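Ganunach
Trucos de taller

El cajón de la electricidad, por fin en orden

Por Octavio Mansilla
22 de diciembre de 2021

¡Me encanta esta época del año para meterme en el taller! Fuera hace frío, los encargos aflojan y me quedo sin excusas para no mirar dentro de ese cajón donde acaba todo lo que lleva cable o tornillo. El mío tenía de más de 32 cosas distintas, y eso que lo había vaciado en abril.

Primero, despejar una mesa

Ordenar dentro del propio cajón no sirve de nada: mueves lo de arriba y lo de abajo se queda donde estaba. Sácalo todo y trabaja sobre una mesa clara, con una tabla gruesa encima si la tienes. En una superficie así, una tuerca negra se encuentra a la primera (¡qué diferencia con el banco viejo, lleno de manchas!).

Una cubeta vacía, y que siga vacía un rato

La tentación es ir echando cosas a la cubeta desde el minuto uno. Aguanta. Coloca primero las piezas separadas, con las placas de enchufe boca arriba para verles bien las ranuras, y decide después qué se guarda junto. Yo pongo la cubeta azul en el centro, lo voluminoso a un lado y lo pequeño al otro, y así alcanzo todo sin levantarme.

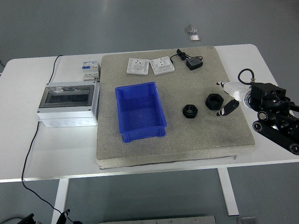 Las placas de enchufe, de dos en dos

Las placas blancas se rayan con una facilidad tremenda. Las guardo cara con cara, con un trozo de trapo en medio y una goma elástica alrededor. Si alguna tiene una grieta, por pequeña que sea, va directa al punto limpio.

Adaptadores: el cable también se ordena

Enrolla el cable flojo, en vueltas anchas, y sujétalo con una tira de velcro. Nada de apretarlo alrededor del cuerpo del adaptador, que el cable sufre justo a la salida. Y ponle una etiqueta con el aparato al que pertenece, ¡hazlo hoy mismo! Dentro de un año todos los adaptadores negros te parecerán iguales.

Tuercas grandes y pequeñas

Pruébalas en un tornillo antes de guardarlas. Las que giran suaves van a un bote con tapa, separadas por tamaño; las que se atascan, a remojo en aceite hasta el día siguiente. Para los botes reciclo los de mermelada, que además dejan ver lo que hay dentro.

La caja de distribución, aparte

No la metas en la cubeta. Ocupa muchísimo y la tapa transparente se raya con cualquier cosa. La mía vive en el estante bajo, envuelta en una funda de almohada vieja, con sus tornillos en una bolsita pegada por dentro con cinta de pintor. Y si algún día toca instalarla, eso se lo dejo a un electricista con carné.

Próxima tarea: las brocas. ¡Ya tengo los botes lavados!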